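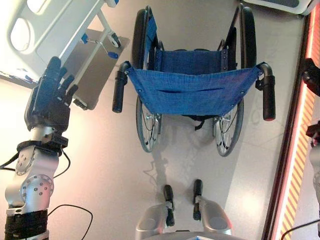 The Clolon folding wheelchair, opened and seen from behind the push handles.

I bought the Clolon for my father-in-law in May, after his hip operation. He can walk inside the flat, but the way to the market in Cekville is too long for him. It is a manual chair, without any motor, and we use it three or four times in a week.

Opening is easy. You push down on the two sides of the seat and it spreads. Folding needs a little more force, and for the first days I was pulling in the wrong place. You must take the seat fabric in the middle and lift it up.

The seat and the backrest are of blue fabric. The back is a kind of mesh and it sags slightly between the handles. My father-in-law likes this, he says a hard back makes him tired. I would prefer it more tight. After almost 20 trips the rivets on the seat are all holding.

I am 1.90 m tall and the handles are too low for me. They have black foam grips, pleasant in the hand, but I have to bend, and on Saturday after 8 kilometres with visits and shopping I felt my back. My wife has no such problem. The height can not be changed.

The big rear wheels have hand rims, so he can move himself on a flat floor. On tiles it rolls very quietly. On the old stones near the church it shakes a lot, and there I go slowly.

Our neighbour Vangelis Papadakis has the Jirnirer, which weighs 19 kg. His chair is more comfortable on bad roads, but he can not put it in the car alone. With the Clolon I manage this without help.

The spokes collect dust and they are boring to clean. An old toothbrush does it.

I ordered from Anozie and the delivery took one week. The instructions are only drawings, too small for older eyes.

Four stars from five. I would buy it again, but a tall person should try the handles first.

Nikola Golob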